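Ticket: Population figure on the Gitcombe town page does not match itself
Queue: Gazetteer and place pages
Raised by: Siiri Ojala
Assigned to: Vilho Rissanen
Priority: Normal (was Low, was Normal, was Low)
Status: Reopened

Siiri Ojala wrote:

The page for Gitcombe gives the population as 28,735 in the opening paragraph and 12,735 in the box on the right. Further down, under "Setting", it says the town is "home to more than 200 people", and that part at least nobody could argue with. The map is fine. The paragraph on the river is fine apart from the river flowing uphill, for which I'll open a separate ticket.

Steps to reproduce: open the page, read it.

I've had two letters from the parish clerk over this and would like not to have a third.

Vilho Rissanen wrote:

Thanks. I can see all three. The opening paragraph is written by hand, the box is filled from the Coltano tables every night, and the "Setting" text was inherited from the old printed guide when we bought it. So we have three sources and each is doing what it was told.

First guess is a boundary problem. Gitcombe is a town, a parish and a district, all called Gitcombe, and whoever drew the lines had a strong wish to be misunderstood. The town sits inside the parish, the parish sits mostly inside the district, and a strip along the northern edge belongs to Juntunen for everything except bins.

I'll check which Gitcombe the box is pointing at.

Vilho Rissanen wrote:

The box is pointing at the town. The opening paragraph is quoting the district. Neither says so.

I've changed the opening to read "the district of Gitcombe" and left the figure alone. Closing.

Siiri Ojala wrote:

Reopening. The opening now says that the district of Gitcombe is a market town on the south bank of the river, founded by a bishop. The district is not a market town. The district is mostly sheep.

Vilho Rissanen wrote:

Fair. Put back to "Gitcombe is a market town" and moved the district figure to its own sentence, second paragraph, with the word district in it twice. The town figure now appears in the opening and in the box, and they agree.

Closing.

Siiri Ojala wrote:

Reopening, sorry. They agreed yesterday evening. This morning the box is back to the district figure and the opening has the town one, so we have the same fault the other way round. I did wonder whether I'd gone mad and took a printout to be sure.

Vilho Rissanen wrote:

You haven't. I edited the box by hand to test it and the nightly run undid me, but it should have put the town figure back and it's fetched the district's. Looking at the log:

place lookup: "Gitcombe"
matches found: 3
using: first

It takes the first match. The order of the matches isn't fixed, so some nights it's the town, some nights the district, and I assume the parish gets its turn when it behaves. Which also explains why the priority on this ticket keeps changing, if you think about it. (It doesn't. That's Aatos.)

Aatos Kemppainen wrote:

It was me. I set it to Low because a population figure isn't urgent. Then the clerk rang.

For what it's worth the same thing must be happening anywhere a town and a district share a name. Can we get a list before we start patching one page at a time? I remember what we did with the lighthouses.

Vilho Rissanen wrote:

List attached to the parent ticket. It's long. The worst is Tinditz, which is a city, a district, a region, an island and a railway junction, and the junction has been credited with a cathedral since July.

Proposed fix, in order:

1. Stop looking places up by name in the nightly run. Use the area code.
2. Add the area code to every page that lacks one.
3. Make the run fail loudly if a page has no code, instead of having a guess.
4. Put the kind of place (town, parish, district) in small type beside the figure in the box.

Number 2 is the slow one. Somebody has to decide, page by page, which place the page thinks it's describing, and many of the pages haven't decided.

Seija Saarela wrote:

I can do the codes for the coast and the lake district. I wrote a good many of those pages and at least know what I meant at the time.

On number 4, please also show the census year. Half the complaints I get are people comparing our figure with one from the census before and concluding that we've mislaid a village.

Vilho Rissanen wrote:

Agreed, adding the year.

Change made to the test copy on 3rd April. Gitcombe, Juntunen and Tinditz have codes. Ran the update four times in a row and the same figures came back each time, which I found more exciting than I should have.

Remaining on Gitcombe: the "more than 200" in the Setting text. I've traced it. In the printed guide that sentence was about the hamlet at the old quay, and the paragraph before it, which said so, was lost when the pages were scanned. I've put "the quay" back in. If anyone has the printed guide to hand, I'd like the missing paragraph.

Siiri Ojala wrote:

I have one. It's propping up the other end of my desk but I've got it out. The paragraph says the quay was the original landing place, that the town moved up the hill after the second flood, and that the houses left behind keep their own fair day. Then comes the sentence about the people. Typed up and added to the page, with a note of the edition.

The desk now slopes. I'm not raising a ticket.

Aatos Kemppainen wrote:

Before this goes live: what happens on pages where the kind of place has changed? Juntunen was a town until it was merged and is now officially a "settlement area", a phrase I've never heard a person say. The readers will all look for the town.

Vilho Rissanen wrote:

The box follows the tables, so it'll say settlement area. The text can go on saying town, as everybody does, with one line explaining the merger. I've written the line. It's dull and correct.

Live run done overnight. Results:

pages updated: all with a code
pages skipped, no code: listed on the parent ticket
pages guessed: none

Gitcombe shows 12,735 (town) in the opening and the box, and 28,735 (district) in the second paragraph. The parish isn't given at all. I thought we might enjoy a week of that before the clerk notices.

Siiri Ojala wrote:

The clerk noticed. It took one morning. She's asked politely for the parish figure and rather less politely for the bishop to be spelt correctly.

Vilho Rissanen wrote:

Parish figure added, third paragraph. Bishop corrected. He'd been wrong in the printed guide as well, so he's been waiting a while.

Known leftovers, so that they're written down somewhere:

The strip along the northern edge is counted in Juntunen by the tables and in Gitcombe by everyone who lives on it. We follow the tables. There's a footnote.

The density figure in the box is still worked out from the district's area on pages where the town's area is missing. For Gitcombe this makes the market square sound like open moorland. I've hidden density on those pages until we have the areas. Coltano say the next release of the tables will have them, and they said that about the previous release.

The "nearby places" list measures from the middle of the district. The middle of the district of Gitcombe is in a reservoir. Distances from the town are therefore distances from a point under water, and the walk to Juntunen comes out longer than it should. Separate ticket opened, linked.

The river direction was a minus sign in the heights. Fixed under Siiri's other ticket. It now flows to the sea.

I'd like to close this one if nobody objects. Please check the page after tonight's run as well, and look at the printed version, as the box is built separately there for reasons that left the company before I joined it.

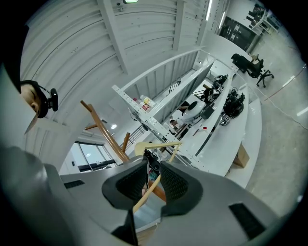

Seija Hämäläinen wrote:

Checked after the run, and the screen version is right. The printed version still has the district figure in the box with no label on it, so I've reopened this. It looks as though the print template has its own lookup and is still going by name. Tinditz prints as the railway junction.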